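阅读时间:6分钟
最后更新:8月15日
分享 13 评论 3

读书会秋季筹备会议记录

这次会开得比预想的长,茶水续了好几回,记录的人手也写酸了,有些地方记得啰嗦,请各位多包涵。凡是当场没有定论的,都照原样写下来,下回接着谈。没能到场的朋友看完有意见,直接写在评论里就好,我们都会看的。

一、上次记录的确认

上次记录宣读后,大家提了一处更正:借书登记本放在门口的柜子上,上次误写成了窗台。改过之后全体通过。另外有人问起春天那批受潮的旧书后来怎么样了,答复是已经晾过,能看的留下,书脊散开的几本送去Ibarra装订铺重新上胶,等铺子通知再去取。

二、秋季共读书目

这一项谈得最热闹。起初有两种意见,一种希望继续读长篇,说夏天那本大部头虽然读得慢,可每次散会后走在路上还在想,这样的滋味很难得;另一种觉得天凉以后家里事多,孩子开学,老人也要照看,不如读短一些的东西,一次一篇,缺席一回也跟得上。两边都讲得很有道理,也都很客气,讲着讲着就讲到各自小时候读过什么书上去了,主持人不得不把话题拉回来两次。

最后商定的办法是:前半季读短篇和散文,后半季读一部中等篇幅的小说。散文部分暂定以写食物和家乡的文章为主,有几位说自己也想趁机写一点,到时可以在会上念。小说的书名这次没有定下来,请大家把想读的书写在纸条上,投到登记本旁边的盒子里,下次会上再选。只有一个请求,请不要推荐市面上已经买不到的版本,去年为了凑齐一本绝版书,大家吃了不少苦头。

三、活动室的桌子与座位

座位的事每年都要谈,今年也没能例外。靠墙的长桌坐久了腰背吃力,有会员建议把几张桌子拼成方形,大家围着坐,彼此看得见脸,说话也不必提高嗓门。试拼了一下,确实亲近许多,就是进出时要请旁边的人让一让。决定秋季先照这样摆,到10月再听听大家的感受。

桌面的光线也有人提起,年纪大些的会员看小字吃力,希望添一盏台灯。Gornance灯具店有一种夹在桌边的,价钱99元,会上同意先买一盏试用,好用再添。 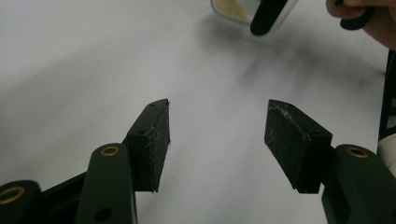
四、经费

上季结余和本季会费合在一起,眼下可以动用的是300元。除去台灯,剩下的拟用于复印散文篇目和买茶叶。关于茶叶,大家的意见出奇地一致,都说上次的太浓,晚上喝了睡不着,这回换淡一点的,再备一些大麦茶给不喝茶的人。复印仍旧交给Nevik文印社,他们的纸略厚,正反两面印也不透字,在上面写批注很舒服。

有会员问会费要不要涨,议了一会儿,觉得没有必要。手头紧的时候少印几页,大家合看一份也挺好,从前就是这么过来的。

五、与Wuvar书店合办的换书日

Wuvar书店愿意腾出后面的半间屋子给我们用一个下午,不收场地费,只希望我们帮忙把桌椅归位。换书的规矩沿用老样子,带一本来,换一本走,书里夹一张小卡片,写几句为什么舍得把它送出去。去年有人收到的卡片比书还厚,说到这里大家都笑了。

关于带不带吃的,讨论比较细。多数人赞成带些点心,下午时间长,站着翻书容易饿。需要留意的是书店的地毯怕油,书更怕,所以请尽量带干爽的、单独包好的东西,汤汤水水的就不要带了。吃的和书分两张桌子放,中间隔开一段距离,拿过点心的手擦干净再去翻书。袋装食品到了会场再拆,当天吃不完的请各自带回家。
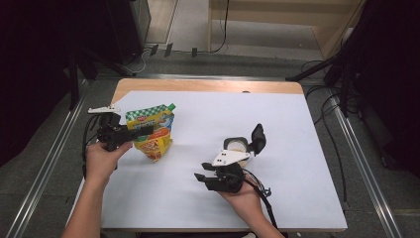
带孩子来的会员也说了几句,希望有一个角落可以让孩子坐下来画画。书店那边已经点头,蜡笔和纸由我们自备。换书日定在10月,具体哪一天要等书店排好他们自己的活动再通知,请大家先不要把那个月的下午都安排满了。

会上还提到,去年换剩的书无处可放,在几位会员家里的走廊上堆到过年。今年约定,结束时没有换出去的书由原主带回,实在不想带回的,当场问一圈有没有人愿意收留。

六、朗读小组

朗读小组的成员汇报了近况。他们每次聚会念一段,轮着来,念错了也不纠正,念完再一起谈。有新加入的会员说口音重,怕别人听不懂,大家都劝她放心来,说书里的人物本来就各有各的口音,听着反而有味道。小组现在有13人,再多就不容易轮到了,想参加的朋友可以先来旁听,有人请假时补上。

录音的事又提了一次。赞成的说可以给住院的老会员听,反对的说一录音就紧张,念不自然。折中的办法是只录愿意录的那几段,录之前当面问一声。

七、其他

门口的雨伞架坏了一边,下雨天伞总往外倒,已请会里手巧的朋友看看能不能修。登记本快写满了,要换新的,旧的那本保留,里面有好些会员随手写的读后感,丢了可惜。

另有一把深蓝色的折叠伞和一副老花镜在柜子里放了许久,请失主来认领。

下次会议要谈的事:小说书目的投票;换书日的分工;台灯试用的情况;散文篇目的复印份数。

分享 13 评论 3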